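Clarnari match notes: README

Hi, and thanks for stopping by. This is the folder where I keep my shot-by-shot notes on Leltmont, the football club I have followed since I was tall enough to see over the railing. I started writing things down because I kept losing arguments in the car on the way home. My brother-in-law would say we had been all over them, I would say we had hardly had a decent chance, and neither of us could prove a thing. Now I have files, and I still lose some of the arguments (he shouts louder).

Last updated March 8, 2021.

What's in here

The main file is shots.csv. One row is one shot, by either team, in a Leltmont league match. Cup games live in a separate file called cup.csv, and friendlies aren't in here at all, as half the time I can't work out who is on the field by the second half.

The columns go like this:

match_id: my own code, home team first, then away team
minute: the minute on the broadcast clock, rounded down
team: the side taking the shot
player: last name, spelled the way the club spells it
zone: where the shot came from, see below
body: foot, head or other
result: goal, saved, blocked, wide, post
pressure: 0, 1 or 2
note: whatever I felt like typing at the time

Zones run from 1 to 9. Picture the attacking third as a tic-tac-toe board with the goal at the top, count left to right, and start again on the next row. So a tap-in is nearly always zone 2, and those hopeful things Nieto loves to hit from way out on the right are zone 9. Anything from farther back gets a 0. I know proper analysts use exact coordinates. I watch on a small TV with a sandwich in one hand, so you get zones!

Pressure is the column people write to me about most. A 0 means the shooter had time to look up, a 1 means a defender was close, and a 2 means somebody was practically wearing his shirt. It's my judgment and my mood gets into it. After the Cosport away game in August, which I'd rather not discuss, I went back and changed a few of my 2s to 1s, because I had been making excuses for our forwards.

How the notes get made

I watch the match once like a normal person. Then I watch it again, usually the next evening, with the pause button and a spreadsheet. Purificación Echevarría does the same for the home games from her own recording, and we compare. If we disagree on a zone we look at it together over a call, and if we still disagree, hers goes in. She played in goal for years and she has a much better eye for angles than I do, especially on headers.

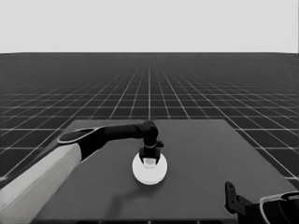 Grayscale render: gripper lowered onto the white disc, tabletop on a grid floor.

Barry Ashworth wrote the little script that checks the files. It's called check.py and it complains about empty cells, zones that don't exist and players who seem to have taken a shot for both teams in the same game. Run it from the main folder before you send me any changes, please. It prints a line for every problem and nothing at all if you're clean. The first time I ran it on my own rows I had to go and make a pot of coffee.

Things to watch out for

Own goals are not shots. They're in the note column of the nearest row, if there is one, and otherwise they're missing. I keep meaning to give them their own file.

Rebounds count as new shots, even if the same guy hits it twice in a second. This makes a goalmouth scramble look like a siege, so be careful before you tell anyone we "dominated" a match on shot count alone. I've done it. It's embarrassing when the other person has seen the game.

Blocked crosses are a mess. If I thought he meant to shoot, it's in. Purificación is stricter about this than I am, so home games may show fewer of them.

Some minutes are off by one where the broadcast lost its clock. Those rows say "clock" in the note.

Using it

Take it, chart it, fight with your relatives over it. All I ask is that you mention Clarnari if you put it on a website, and that you don't sell it. If you spot a mistake, send me the match_id and the minute and tell me what you think it should be. A link to a clip helps a lot.

Next on my list is adding goalkeeper position for the saved shots, starting with the home games. Purificación has already done two of them and says it's slow going.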